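Hello to all from the server Fliscombe. I write here some words on the alliance war, so new members can understand where we are.

1/ We are now at 2567 points. The goal for this season is 3000, then we can open the second gate at Drembridge.

2/ Please do not attack Gramham alone. They have 12 towers on the north wall and they repair them very fast. Wait for the call in the chat.

3/ I play healer, so I am not the best person to explain siege - but I learned that 2 healers in one group is enough. More is a waste of mana.

4/ If you have spare iron, put it in the guild bank, please. Not in the market, the tax there is terrible this month.
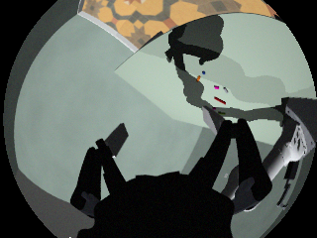
Black gripper, with the dark gray block.

5/ Next war starts at 8 in the evening, server time. Be online a little before - the gate queue is long.

6/ Thank you to everybody who stayed until the end last time. I was very tired but also very happy.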